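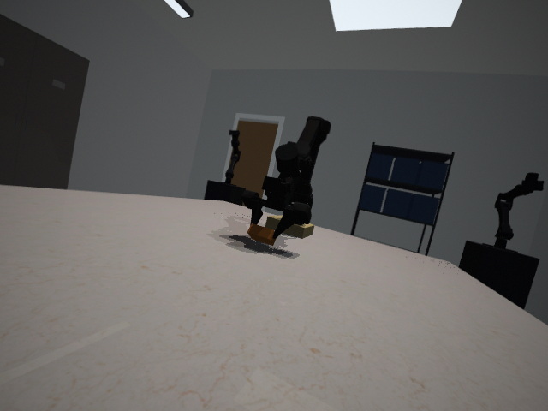 Brivulen Cell Planner, used for three months

I look after the small arm cell at Jorside, where we sort sample blocks for a stone and tile supplier. In January my colleague Kibet Koech asked if we could try the layout in software before moving any real pedestal. We bought one seat of Brivulen Cell Planner for 769 euros, and this review is my experience with it until now.

Installation took 18 minutes on an ordinary office computer. The licence is tied to one machine, and to move it you must write to the support. They answered me the next morning.

The first thing you do is build the room. Walls, door, cabinet, shelving with bins, ceiling lamps, all come from a library and you drop them in place. I was sceptical about this part, it looked like decoration to me. But the shelving has real collision shapes, and so do the pedestals. When I turned the base of one arm by a wrong angle, the program marked the contact with the rack at once. In the real cell I would find this with a bang.

Setting up the gripper is where I lost most time. The two fingers must be given their closing distance, their force and the friction of the pads, and the manual explains only the first. I set the friction too low and the block slid out each time the arm lifted. The forum has a good thread by a user from Odska with starting values for rubber pads. I copied them and corrected a little.

After this, the picking became quite reliable. I ran 146 picks with small blocks lying at different angles, also with a second flat block close by, which is our usual trouble. The report shows for each pick the finger positions and the joint loads, and you can step back through it slowly. Very useful for finding a bad approach angle.

Things I do not like:

The shadows are coarse and have jagged edges. For planning it makes no difference, but if you want to test a vision camera, I would not trust them. The marble table surface is pretty and I chose it because our real top has a similar pattern, yet there is no setting for gloss.

Undo works only for objects, not for joint limits. I learned this twice.

The maintenance page, which should count hours and remind you about greasing and belt tension, accepts only arms from its own list. Ours is a Mushi and it is not there. I keep these notes in a paper book, as before.

Would I buy it again? For one cell that never changes, no — a tape measure and a quiet afternoon are enough. We change our layout every few months, so for us the price is fair. Kibet wants a second seat, and I have asked Brivulen if they give a discount. I still wait for the answer.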